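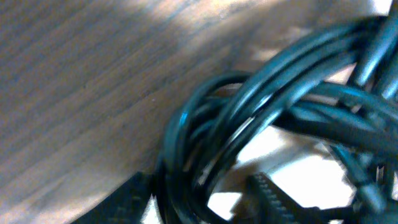
Search this manual Go

3.2 Coiling and storing the spare cable

The old Henesley leaflet tells you to wrap the cable tightly around your hand and knot it. We have our doubts. A knot saves very little space and puts a hard bend where you least want one.

1. Clear a patch of the tabletop and lay the cable on it. Find both ends before you start.

2. Make loose loops, wide enough that the cable bends without a crease. If it springs open, let it. A rough bundle will do.
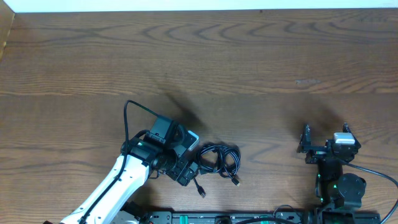
3. Keep both plugs on the outside of the coil — a plug buried in the middle will drag every loop with it when you pull.

NOTE: Pirnuvard sells a clip for this. A twist tie does the same job, whatever the packet claims.

4. Lower the coil into the cardboard box. Don't press it into a corner to make the flaps close.

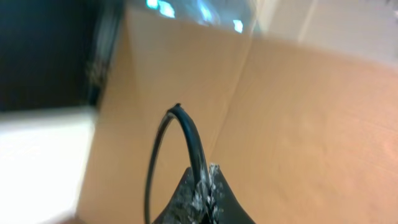 5. Write the part number, 3451, on the lid.

CAUTION: "Tangle-free" is a sales word. Check the cable for cracks before using it again.

Last updated May 21, 2005

Contact Akateck | Copyright Akateck | Back to top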